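Cluvis Pet Services Network
The Cluvis Pet Services Network is pleased to open enrollment for its spring course in kennel and daycare hygiene. Details follow in this thread. (1/9)

Cluvis Pet Services Network
The course is intended for owners, managers and floor staff of boarding kennels, catteries, grooming salons and daycare centers. No earlier certificate is required. It begins in March and runs for 4 weeks, with one online session each Tuesday evening. (2/9)

Cluvis Pet Services Network
Week one covers cleaning schedules, the safe storage of disinfectants, and contact times. Participants will be asked to bring the written schedule now in use at their own facility, in whatever state it may be. (3/9)
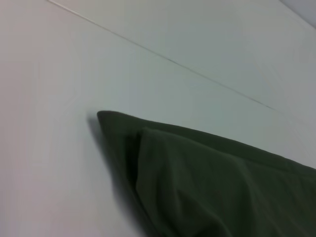 Week one: surfaces and cleaning schedules.

Cluvis Pet Services Network
Week two is taught by Fitriani Ong, who manages the Sugden boarding center and has led our cattery workshops for several seasons. Her subject is isolation: when to separate an animal, how to record the decision, and how to inform the owner. Session length is 90 minutes, including questions. (4/9)

Cluvis Pet Services Network
Week three turns to laundry and staff clothing. Topics include the handling of soiled bedding, changing between animal areas, and the wording of a staff clothing policy. A model policy will be sent to all participants before the session and may be adapted freely by member businesses. (5/9)

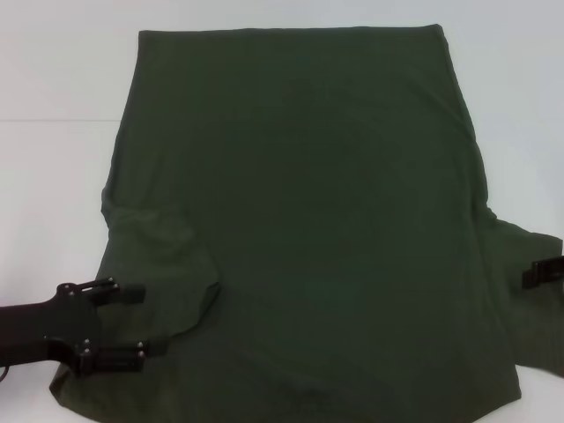 Week three: staff clothing and laundry.

Cluvis Pet Services Network
Week four is a review of case reports submitted by members. Reports are shared without the name of the business. Anyone wishing to submit a report should send it to the education office by noon on the Tuesday before the session. Please leave out the names of clients and their pets. (6/9)

Cluvis Pet Services Network
The fee is $200 per business. Up to 30 businesses can be accepted, and each may register more than one member of staff at no further charge. Places are given in the order that completed forms are received. Members in the Neltton chapter should register through their chapter office. (7/9) 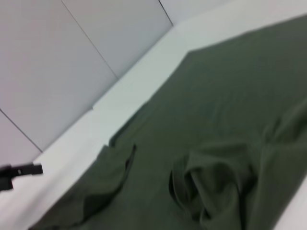
COURSE MATERIALS AND CERTIFICATES

Cluvis Pet Services Network
Slides and recordings will be available on the Fedness member site the morning after each session. Certificates are issued to participants who attend all four sessions or complete the written exercise for any session missed. (8/9)

Cluvis Pet Services Network
Questions about enrollment may be directed to Idris Gough, Education Coordinator, by reply or through the contact form on our website. Requests for captions or large-print handouts should be noted on the registration form. (9/9)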